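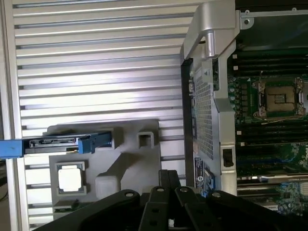
Server parts swaps - FAQ
Tiltwood workshop, refurb bench

What do I bring?
The server, its rails if you want them checked, and any drive caddies. Power leads not needed, we have plenty.

Do I take the drives out first?
Yes please, if the data matters. Label each caddy with its bay number. Masking tape is fine, just not over the vents.

Where do parts go while the lid's off?
In the parts tray. Caddy, processor, small bits, each in its own pocket. Not on top of the chassis, not on your lap.

Can I put the processor down on the bench?
No. Tray pocket, metal side up. Hold it by the edges. If you've touched the contacts tell Viorica before it goes back in, she won't shout.

Do you supply thermal paste?
Yes. Wipe the old stuff off first, cloths are in the drawer under the sink. New paste every time, even if the old lot looks ok.

My caddy won't slide in.
Usually the latch isn't fully open. Open it, push the caddy home, then close the latch. Don't force it. Still stuck? Check it's the right caddy for that model, they look alike and arent.

How long does a swap take?
Allow 30 minutes for one processor. Drives are quicker. Older machines with a lot of dust, longer.

How many servers can I book in?
3 at a time. More than that, email Bogdan Ursu first so we can clear a shelf.

Do you take old parts?
Drives yes, wiped or not, but say which. Processors only in a proper case or clamshell, no loose ones in envelopes. We had a bad October with those.

Can someone collect for me?
Yes, give us thier name when you book. Collection till 3 in the afternoon.

It won't start after I got it home.
Take the lid off, reseat the memory, try again. Then ring and ask for Horațiu. Have the model number handy.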